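January, late, kettle on

Spent the whole evening on the budget sheet again and I'm no further on. Ningsih wants a number by tomorrow noon. One number! As if it works like that.

Where we are. Palurov quote came in, hands only, 8 week lead time, spare fingertips extra. Badawi cheaper but they want the service plan signed the same day and I don't like being rushed. Mokatetti haven't answered my last two emails. If they can't answer an email now what happens when a wrist joint goes in July. Crossed them off, then un-crossed them. Then made toast.

Freight is the bit I keep forgeting. Put in 408 for the crate, each way, and then remembered insurance. Sheet says 3,204 for the spares kit and shipping together and that's before tax. Ningsih thinks we can skip the spares kit for the first year. I think that's mad. Told her so, a bit too sharply, should say sorry.

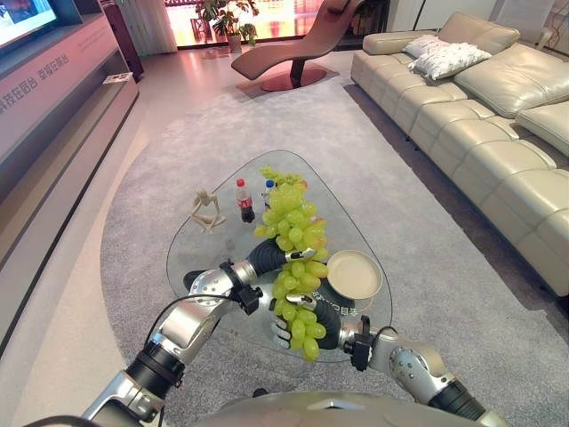 What do I really need to buy for, that's the question, and I've been putting it off by fiddling with column widths. The living room jobs are the ones that matter. Not lifting, nothing there weighs much. Soft awkward stuff, low down, with other things close by. A big bunch of grapes takes both hands, one at the top and the other round the lower part, and there's a cola bottle standing right behind it and a plate off to the side. So two good hands with proper fingers. No point pricing the simple claw from Sereneck however nice the discount is. And a glass table top, so add pads or covers or something to the list, haven't priced those at all.

So: pair of hands, matched, same supplier. Spares kit stays in. Cables, at least one extra set, the forearm one worries me the way it loops. Second charger can wait til spring. Training day, ask if it can be half a day, ask if it can be free.

Also grapes. Fruit is coming out of petty cash and I've got 40 left in there for the month. Ask N if groceries can have their own line, she'll laugh but I'm serious. Plastic ones would be cheaper but they don't squash so what would we learn.

Things for the morning. Ring Palurov before nine, ask about paying in two parts. Ask Badawi for the quote without the service plan, in writing this time. Find last year's invoice for the carpet cleaning, it's in the blue folder or the car. Apologize to Ningsih, take her a coffee.

Tea's gone cold. Bed.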